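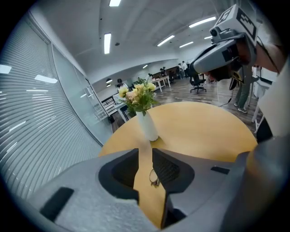
Catrin Wynne would rather lose her car keys than her reading glasses. Keys she can find by feel, she told me, but you need your glasses to look for your glasses, and by then the soup's boiling over and the phone bill is still sitting there unread.

She's 12 years into wearing them. Owns five pairs. Could put her hand on one, the morning we spoke.

So it goes in Elonmont, and Vostside, and I'd guess wherever you are too. Somewhere past forty the menu moves away from you. Arm gets longer. Then the drugstore rack, then a pair for the car, a pair for the bed, a pair that lives in a coat nobody has worn since October. The eye doctors have a name for it, presbyopia, and it comes to pretty much everyone. The lens inside the eye stiffens up. Can't bunch itself for close work the way it did at 20. No exercise fixes it, whatever the ad says.

What I wanted to know was smaller. Where do they all go?

Hugo Montes keeps the lost property ledger at the Julleck ferry office. A real ledger, green cover, pencil on a string. Last year: 206 pairs of glasses handed in. More than umbrellas, which suprised him. Most were readers, most never claimed. People don't come back for a cheap pair, he says. They come back for the case, if somebody gave them the case.

He holds them for a season and then they go in a carton to the Marchuk clinic, where a tech measures the strength of each lens and puts a sticker on it. Scratched ones get tossed. Bent ones get a go with the pliers. Anyone who walks in can try on a pair and keep it, no form.

I went out there on a wet afternoon. Long bench, good lamp, radio going. The tech had me read a seed packet through three different strengths and told me I'd been buying too strong. Common mistake, aparently. Strong feels crisp in the store, then you get home and the book has to be under your nose. Her advice: hold what you really read at the distance you really read it. Take the weakest pair that works.
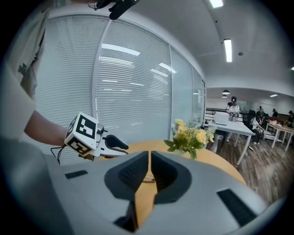
Sleeves, cables, tabletops: the small stuff of a working day.

Other things I picked up. Lenses go down facing up, never on their faces. Rinse before you wipe, dust is grit. Shirt tails are bad news. A screw that keeps backing out wants a dab of clear nail polish, let it dry overnight. And don't shove them up in your hair all day, it spreads the arms and then they slide off when you bend over the sink.

As for losing them. One hook, one bowl, one spot by the kettle, and no exceptions, was what I heard over and over. Catrin tried a cord for a while. Hated it. Caught on drawer handles, got into the pancake batter. She went back to scattering them around the house and hoping.

My own system lasted a week. Dish by the front door, very handsome, picked it up at a yard sale. It has stamps in it now, and a battery that may or may not be dead. The glasses were in the freezer, next to the peas. I'd been reading the bag.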